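Trisholm-Forum > Robotik-AG und Studienprojekte > Wettbewerb
Thema: Tassen abstellen, zwei Arme, Sturnska-Cup: wie einheitlich müssen die Demos sein?

Eglė Venckus
10. Oktober 2020

Hallo zusammen,

wir sind die Projektgruppe Haushalt aus Dakombridge, drittes Semester, und haben uns für den Sturnska-Cup im Januar angemeldet. In der Ausschreibung klang die Aufgabe "Tassen aus dem Abtropfkorb nehmen und umgedreht auf eine Ablage stellen" so, als könnte man sie zwischen Mittagessen und Übung erledigen. Das ist jetzt eine Weile her, und ich spüle seitdem zu Hause auffallend selten.

Zum Stand: Unser Roboter heißt Sedgwick, hat zwei Arme und lernt aus Demonstrationen, die wir mit Kopfkamera und bloßen Händen aufnehmen. Vorgenommen haben wir uns 3.000 davon. Auf der Platte liegen 2.314. Die Zahl ist genau, weil unser Skript sie nach jedem Durchgang in Großbuchstaben ausgibt, vermutlich zur Motivation.

Meine Frage betrifft die Einheitlichkeit. Ich möchte eine feste Griffregel: Tasse mit links am Körper fassen, rechts hilft am Henkel, Henkel zeigt nach dem Abstellen nach rechts. Ein Teil der Gruppe hält das für Pedanterie und greift nach Tagesform. In meinen Durchgängen sieht es beim Einrichten so aus, linke Hand an der vorderen weißen Tasse, rechte in Bereitschaft:

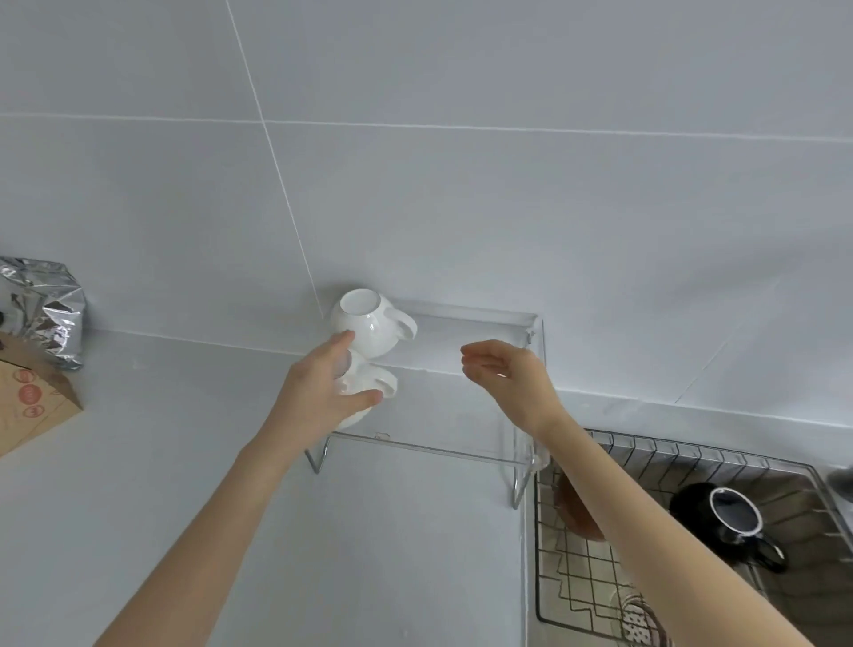

Wian Mahlangu
Henkelrichtung ist euer kleinstes Problem. Ihr stellt weißes Geschirr auf durchsichtiges Acryl vor weiße Fliesen. Welcher Tiefensensor hat euch denn so geärgert, dass ihr ihm das antut? Bei uns hat die Tiefenkarte aus so einer Ablage eine Art Hochmoor gemacht, und der Greifer hat jedes Mal zuversichtlich durch die Oberfläche hindurchgeplant. Klebt mattes Band auf die Vorderkante und sprecht hinterher über Griffe.

Eglė Venckus
Wir benutzen keine Tiefe, nur RGB. Und Klebeband ist laut Reglement verboten, Abschnitt "Veränderungen an der Küche". Die Ablage stellt der Veranstalter, wir haben bloß das gleiche Modell gekauft, damit wir im Januar nicht überrascht werden. Von der Jury erwarte ich außerdem, dass sie jede Form von Klebeband am Geruch erkennt.

Wian Mahlangu
Nur RGB, auf Acryl. Respekt. Dann nehme ich das Band zurück und biete Beileid an.

Ott Lapiņa
Ich bin der Teil der Gruppe, der nach Tagesform greift, und lese hier zufällig mit. Hallo Eglė.

Für die anderen: Wenn alle Demos gleich aussehen, lernt das Netz genau einen Bewegungsablauf auswendig, und sobald eine Tasse im Korb anders liegt, steht Sedgwick davor wie ich vor der Steuererklärung. Ich greife absichtlich mal am Rand, mal am Henkel, mal von hinten. Das ist Vielfalt in den Daten und steht in jedem zweiten Paper.

Eglė Venckus
Du hast in Durchgang 53 die Tasse von der einen in die andere Hand gegeben, dann zurück, dann wieder in die erste. Welches Paper war das?

Ott Lapiņa
Es hatte geklingelt.

Sveva Bellini
Ihr redet über zwei verschiedene Dinge und nennt beide Vielfalt.

Vielfalt in der Ausgangslage wollt ihr: Tassen liegend, stehend, verkeilt, dunkle und helle, andere Reihenfolge. Vielfalt in der Strategie bei gleicher Ausgangslage wollt ihr erst einmal nicht. Wenn dieselbe liegende Tasse mal links und mal rechts gegriffen wird und euer Netz einfach auf den mittleren Fehler trainiert, bekommt ihr den Durchschnitt aus links und rechts. Der Durchschnitt liegt in der Mitte und greift in die Luft. Wir hatten letztes Jahr einen Arm, der mit großer Eleganz zwischen zwei Bechern hindurchfuhr, sich schloss und sehr zufrieden nach Hause zurückkehrte.

Welches Verfahren nehmt ihr denn?

Eglė Venckus
Verhaltensklonen, mittlerer quadratischer Fehler, kleines Faltungsnetz. Also genau das, ja. Den Arm, der sehr zufrieden nach Hause fährt, kenne ich. Wir hielten ihn für ein Kalibrierproblem und haben zwei Nachmittage lang Schachbretter fotografiert.

Ott Lapiņa
Die Schachbretter waren meine Idee, ich möchte das der Vollständigkeit halber erwähnen, bevor sie es tut.

Ülle Urbonaitė
Die Schachbretter waren möglicherweise trotzdem nicht umsonst. Kopfkamera mit so viel Weitwinkel heißt, dass die Fugen zum Rand hin krumm werden, und ein Netz, das gelernt hat, die Ablage an den Fliesenfugen zu verorten, merkt sich die krummen. Montiert ihr die Kamera an Sedgwick ein Stück höher als an eurem Kopf, passt nichts mehr. Prüft mal, ob ihr beim Roboter dieselbe Optik und ungefähr denselben Blickwinkel habt.

Bei der Griffregel bin ich bei Eglė. Bei der Henkelrichtung allerdings nicht. Laut Reglement (ich habe es gerade offen, Seite mit den Punktabzügen) zählt nur: steht, Öffnung nach unten, fällt nicht um. Wohin der Henkel schaut, ist der Jury egal. Warum bringt ihr dem Roboter Tischmanieren bei, die keine Punkte geben?

Eglė Venckus
Wegen der Nachbartasse. Wenn alle Henkel in dieselbe Richtung zeigen, passen mehr Tassen nebeneinander, und der Greifer weiß, wo er beim Loslassen nicht hinfassen soll. Zeigen zwei Henkel zueinander, verhaken sie sich, und Sedgwick räumt beim Zurückziehen die vorherige Tasse gleich mit ab. Vorgeführt am letzten Projektabend, vor Publikum, das eigentlich wegen der Pizza da war.

Ülle Urbonaitė
Gut, das Argument nehme ich. Dann würde ich es aber als Regel für die Ablageposition aufschreiben und getrennt vom Griff behandeln. Wer beides in einen Satz packt, hat am Ende eine Gruppe, die keins von beiden einhält.

Wian Mahlangu
Frage vom Acrylskeptiker: Warum überhaupt zwei Hände? Eine Tasse ist ein einhändiges Objekt. Ich trinke seit Jahren so. Mit einem Arm habt ihr halb so viele Gelenke, halb so viele Aktionen und einen zweiten Arm, der winken kann.

Ott Lapiņa
Endlich. Das sage ich seit Wochen.

Sveva Bellini
Kommt auf den Greifer an. Mit zwei parallelen Backen eine glatte, bauchige Tasse in der Luft umzudrehen ist kein Vergnügen, die dreht sich euch beim Schwenken gern von selbst weiter. Eine Hand trägt, die andere führt am Henkel, dann bleibt die Orientierung halbwegs bekannt. Ich würde bei zwei Armen bleiben, aber beim Abstellen einen davon früh wegnehmen, sonst wird es an der Wand eng.

Eglė Venckus
Parallele Backen, genau, und genau deshalb. Einhändig haben wir es probiert. Ergebnis war ein Geräusch.

Ich habe gestern mit der neuen Regel weitergemacht, diesmal getrennt nach Griff und Ablage, wie Ülle vorschlägt. Die beiden weißen stehen mit dem Boden nach oben und dem Henkel nach rechts, die braune hat noch den halben Weg vor sich. Bei der sieht man auch ganz gut, was ich mit "links trägt, rechts führt" meine. Ott, bitte ausdrucken und über den Monitor hängen.

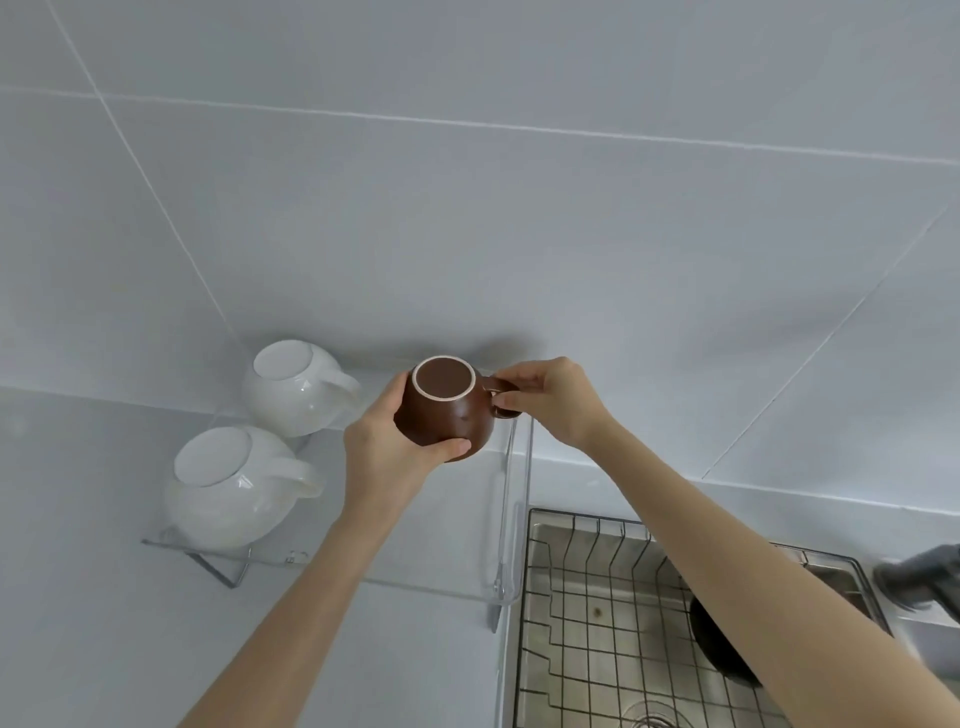 Griffregel an der braunen Tasse: linke Hand am Bauch, rechte am Henkel.

Ott Lapiņa
Der Drucker ist leer. Ich schwöre, das ist Zufall.

Zur Sache: überzeugt mich beim Griff, ja. Ich hätte trotzdem gern einen Anteil, bei dem etwas schiefgeht und korrigiert wird. Tasse rutscht, man fasst nach. Wenn im Datensatz nie etwas rutscht, weiß Sedgwick nach dem ersten Rutscher nicht, in welchem Film er gerade ist.

Sveva Bellini
Da hat er recht. Korrekturen sind Gold wert, solange sie von einem schlechten Zustand zurück in den guten führen. Das Schlechte selbst schneidet ihr vorne weg, sonst lernt er auch das Rutschenlassen, und zwar als Erstes. Nehmt 40 Durchgänge nur mit Korrekturen auf, trainiert einmal mit und einmal ohne, und schaut nach, ob sich etwas bewegt, bevor ihr den Rest des Semesters darin versenkt.

Wian Mahlangu
Und die dunklen Tassen bitte nicht alle zum Schluss aufnehmen. Wir hatten morgens die hellen und abends die dunklen, und das Netz war danach ein ausgezeichneter Tageszeitdetektor.

Eglė Venckus
Hm. Bei uns kommen die dunklen meistens zum Schluss. Die weißen stehen fast immer schon, wenn die braune dran ist, einfach aus Gewohnheit. Das heißt, er könnte gelernt haben: braun erst, wenn zwei weiße da sind?

Wian Mahlangu
Das heißt, er wartet im Januar vor einer leeren Ablage auf zwei weiße Tassen, höflich und mit beiden Armen in Ruhestellung, bis die Zeit um ist.

Ülle Urbonaitė
Reihenfolge auslosen. Wir haben dafür einen Würfel neben der Spüle, ein Skript geht auch, aber am Würfel hat noch niemand aus Versehen etwas umgeschrieben.

Ott Lapiņa
Ich bringe einen Würfel mit. Und Toner, na schön.

Eglė Venckus
Plan für die nächsten Tage also: Reihenfolge würfeln, Griff nach Regel, Ablage als eigene Regel, dann der Block mit den Korrekturen, den Ott aufnimmt, weil er darin die meiste Erfahrung hat. Blickwinkel an Sedgwick messe ich morgen nach. Was mit den alten Durchgängen passiert, entscheiden wir danach. Ich wäre fürs Aussortieren, Ott fürs Behalten, und das klären wir wahrscheinlich wieder an der Spüle.

Sveva Bellini
Alte behalten, aber mit einem Feld für die Person, die aufgenommen hat, und dem Netz dieses Feld mitgeben. Dann lernt es Eglė und Ott getrennt, und beim Cup stellt ihr einfach auf Eglė.

Ott Lapiņa
Ich werde also zum Parameter.

Eglė Venckus
Auf null gesetzt. Danke, Sveva, das probieren wir als Erstes.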